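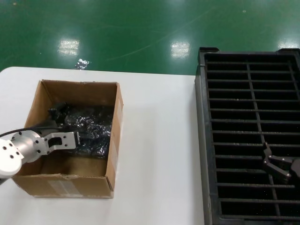
Qu'est-ce que je garde comme emballage quand une carte arrive ? Le carton et le sachet antistatique, toujours ; le reste part au tri le soir même.

31 oct. 2022

Journée passée presque entière au déballage. La livraison d'Utham était annoncée pour la semaine dernière, elle est arrivée ce matin, juste après l'ouverture. J'avais prévu de faire l'inventaire des câbles, ce sera pour un autre jour. J'ai signé le bon, j'ai poussé les cartons contre le mur et j'ai bu un café avant de commencer.

Le bon de livraison porte la référence 3000 alors que la commande portait la référence 1000. J'ai relu les deux feuilles trois fois. Au téléphone, chez Utham, on m'a dit que c'était la même carte, avec un numéro changé depuis mars. J'ai demandé une confirmation écrite. À l'heure où j'écris, je n'ai rien reçu. J'ai noté les deux numéros au crayon dans le registre, sur la même ligne, avec un point d'interrogation.

Pour les cartons, j'ai repris ma façon de faire de l'an dernier. J'ouvre, je coupe les rabats au cutter pour avoir les mains libres, je sors ce qui est dedans et je laisse le carton sur la table jusqu'à ce que la carte soit posée. Une fois, j'avais jeté un carton trop vite et un petit sachet de vis était resté au fond. Je l'ai retrouvé dans la benne, sous la pluie. Depuis, je regarde le fond avant de plier.

Le scotch de Donitz est pénible. Il se déchire en lanières et il faut gratter avec l'ongle. J'ai fini par le laisser sur les côtés, le carton resservira comme ça.

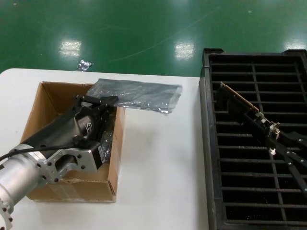
*Le sachet antistatique à moitié sorti du carton, la carte posée en travers du casier noir.*

Les casiers noirs font bien l'affaire. J'hésitais à en reprendre, ils sont lourds quand on les déplace et la grille accroche les manches. Mais on peut y poser une carte sans qu'elle glisse, et l'air passe dessous. J'en demanderai 2 de plus à Ban, à condition que le prix n'ait pas bougé.

Déjeuné tard, un reste de gratin. Il n'était pas bien chaud au milieu. Mal au dos aussi, la table est trop basse pour travailler debout. Il faudrait des cales sous les pieds. Je le note ici, comme je l'ai sans doute déjà noté au printemps.

L'après-midi, j'ai repris les sachets. Les antistatiques d'un côté, les transparents de l'autre. Les premiers, je les lisse avec le plat de la main et je les range debout dans une boîte, ouverture vers le haut. Ceux qui sont percés ne valent plus rien pour les cartes, je les mets de côté pour caler des colis. Les transparents prennent toute la place dès qu'on en a une poignée.
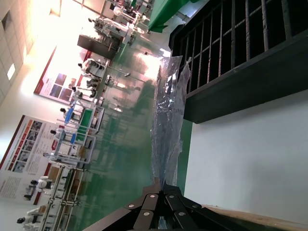 J'ai essayé de les plier en trois, puis de les rouler avec un élastique. Roulés, ils tiennent mieux dans le tiroir, mais il faut chasser l'air en partant du fond et ça prend du temps. Pour les petits, je ne me donne plus cette peine, je les tasse dans un grand. Ce n'est pas très beau et ça suffit.

Il y a aussi tout ce qui tombe par terre quand on déballe. Des bouts de plastique, du scotch roulé en boule, des coins de carton. Je me dis à chaque fois de mettre un sac au bout de la table, et à chaque fois je balaie à la fin. Sur un sol aussi lisse, au moins, le balai passe bien.

Payé la facture d'Eltness pour les élastiques et les étiquettes, 97 euros avec le port. Le port compte pour beaucoup trop là-dedans. La prochaine fois, je grouperai avec une autre commande. Les étiquettes sont correctes, elles se décollent proprement du carton, ce qui n'était pas le cas des précédentes.

Avant de partir, j'ai écrit l'ordre pour demain sur une feuille : finir les cartons du bas, noter les numéros de série, rappeler Utham au sujet de la référence. Si la confirmation n'arrive pas, je laisse tout emballé de leur côté du mur et je n'ouvre plus rien.

Rentré à la nuit. J'avais encore un morceau de scotch collé sous la chaussure. Pensé au pain, oublié le lait.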